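Stodby – a small collection of kitchen measuring notes

Version 3, last edited in August

Stodby is a text dataset of 2,000 short notes on how people measure dry food at home: flour, rice, oats, sugar, pet food. Each note was written by one person and checked by another. The collection was started by Mayu Tsuji, and I (Junpei Uchida) take care of the files.

What is inside

notes.csv has one note per row. The columns are note_id, food, tool, amount, unit and free_text. The column "tool" has the word the writer used, so you will find scoop, cup, mug, glass and hand. We did not merge them.

units.csv gives our conversion to grams for every pair of food and tool. Please read it with care. A heaped scoop of oats and a level scoop of oats are two separate rows, and in version 2 they were one.

holdout.csv has 300 notes which we keep apart for testing. They come from writers who do not appear in notes.csv. 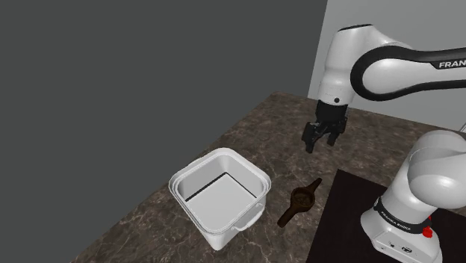

White square bucket and dark brown measuring scoop on a marble countertop (render).

How the notes were made

Writers got a short form with the name of a food and wrote how they measure it on a normal day. We asked for their own words, also when the amount was vague. "Enough for two" is a valid answer, and then the amount column is empty.

The first 100 notes were written before the form was final. They have no unit. You can drop them with the filter note_id > 100.

Known problems

– Rice appears too often.
– Some writers mix ounces and fluid ounces. We marked the cases we found with "oz?".
– The spelling of tool names is not cleaned. "Mesuring cup" is still there in several rows.

Use and contact

You may use the files for study and teaching. If you publish something, please name Stodby and the version number. For corrections, send the note_id and your proposed text to Mayu. Questions about the gram table come to me.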